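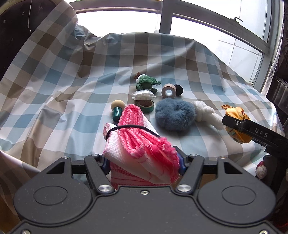 Am Montag war ich endlich mal beim Tag der offenen Tür im Oltis, dem alten Ballsaal hinter dem Bahnhof Trotby, in dem seit August wieder Konzerte laufen. Eintritt 2 Euro, dafür durfte man überall rein, sogar ins Mischpultkämmerchen (eng! und sehr warm).

Pantelis Koutsoukos hat uns herumgeführt, der Mann bucht dort die Bands und redet ungefähr so schnell wie ich. Er spielt selbst Bouzouki und hat früher mit Rulville getourt, dieser Afrobeat-Truppe mit den zwei Posaunen, die ich mit siebzehn rauf und runter gehört habe. Im Keller stehen etwa 3000 Platten, viel Highlife, viel Rembetiko, und man darf sie sich vor Ort auflegen lassen. Ich hätte da den ganzen Nachmittag bleiben können.

Abends um acht dann noch ein kurzes Set von Teoh, 68 Leute passen in den kleinen Saal und voll war er auch. Die erste Nummer fand ich etwas zäh, die Gitarre viel zu leise, aber ab der dritten hat hinten alles getanzt, ich inklusive, mit Jacke überm Arm, weil die Garderobe schon zu hatte. Zum Schluss gab es noch ein Stück nur mit Stimme und Daumenklavier, wunderschön!

Die nächste Führung soll im Oktober sein, Anmeldung an der Abendkasse.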